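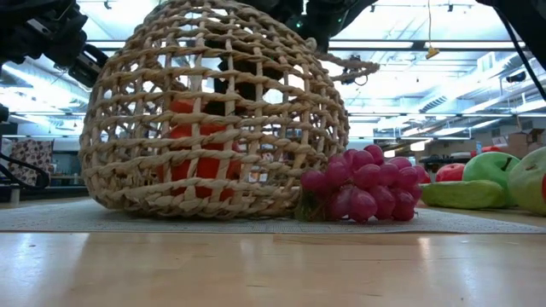
Moved my mum's landline over to digital this month. A few people asked how it went, so I'm putting it in one thread.

1/ She's in Ondcombe, in the same house since before I was born. Copper line, corded phone in the hall, and a pendant alarm that rings a call centre if she falls. The pendant was the bit I was worried about.

2/ The letter came in two parts, a week apart. The first said no action needed. The second said ring us if you have a care alarm, in a box on the back page. She had filed both.

3/ I rang. 50 minutes on hold, then a very good adviser who put a note on the account so the switch couldn't go ahead until the alarm had been checked. If you do one thing, do that. Ask for the note and ask them to read it back.

4/ Then ring the alarm company separately. They don't talk to each other. Hers was an old analogue base unit and it had to be swapped for one with a SIM in it. No charge for the unit, but the monthly fee went up.

5/ The alarm engineer came first and the phone engineer eight days later. I'd asked for it in that order. If your dates come back the wrong way round, ring and move one.

6/ On the day it took less than an hour. The phone now plugs into the back of the router. Her router was in the front room and the phone was in the hall, so either the router moved or the phone did. We moved the router. It sits on the shelf with the coats.

7/ She kept her number. She also kept the old phone. It's a push button one and it works fine. Rotary ones often don't, so check before you promise anyone.

8/ Power cuts. The old line carried its own power and the new one doesn't. If the electric goes off, so does the router, and so does the phone. She qualified for a battery backup because mobile signal in the house is poor. You have to ask for it.

9/ The battery arrived by post with no instructions in the box. The light goes green when it's charged. We tested it by switching off at the fuse board and ringing my mobile. Worked.

10/ Test the pendant from the far end of the garden and from the bath (empty). Ours reached both. The call centre are used to it, just say it's a test when they pick up.

11/ Extension sockets. The one in her bedroom is now dead. I hadn't thought of this at all. We bought a pair of cordless handsets so she has one by the bed. She doesn't like the ring on it.

12/ She's had it for two weeks. One dropout, fixed by turning the router off and on. I've written that on a card and taped it to the shelf.

13/ Someone asked about burglar alarms. She hasn't got one, so I don't know. Ring whoever fitted it.

14/ Daranee Meesuk has replied to say her dad's provider wouldn't send a battery until he'd rung twice. Worth keeping a record of who you spoke to and when. I used the back of the second letter.

15/ Adding one more. Dialling without the area code stopped working for her. She now has to put the whole number in, even for next door. We've redone the list by the phone.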